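Notes from the Sideline

So the spring girls' league at Drillside is really happening, and I still can't quite believe I get to type that! Registration opened in January with room for 152 players, and the last spot went while I was eating lunch at my desk. Four age groups, Saturday-style double headers without giving up both halves of the weekend, and real goals with real nets at all the small fields (if you were there last year for the traffic cones, you know).

A word about money, because people keep asking me in the parking lot. The club set aside 2,000 dollars for referees, and every cent of it is going to referees. We lost too many games last season when the only ref in Kellville had already been booked by the high school. This time we've got a pool of them, mostly older players who took the course over the winter, and they're going to be nervous. Please be nice to them. If you think a call was bad, tell your dog about it on the way home.

The under-tens play 30 minutes with a short break and no standings. I know some of you have feelings about the no standings part. I had them too, and then I watched my own kid come off the field after losing by a mile and ask if she could play goalie next time, so I've come around.

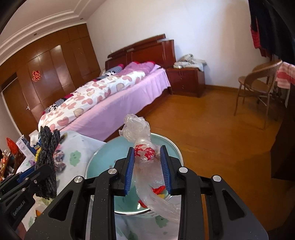

One Kellville parent wrote in to say that no standings is fine for the little ones, but that her twelve-year-old has been waiting two years to play for something and would like a trophy at the end, please, even a small ugly one. Good news for that household: the two older groups will keep a table, and the top teams meet in a final on the big field under the lights. The trophy is being looked into. I can't promise it won't be ugly.

Away games! We have two this year, both over at Ulloa, and their field sits way back behind the water tower, so leave early and don't trust the first entrance you see. The gate you want is the second one. Their coaches have been great to deal with, and they're lending us a keeper trainer for an evening session before the opener. Any girl who wants to try on the gloves can come, whatever group she's in.

Shirts get handed out at the clubhouse from 5:30, youngest group first. Shin guards are required at practice as well as games, and yes, that includes the first practice. We still need 3 more coaches for the under-twelves. You don't have to have played. I never did, and they let me write the newsletter.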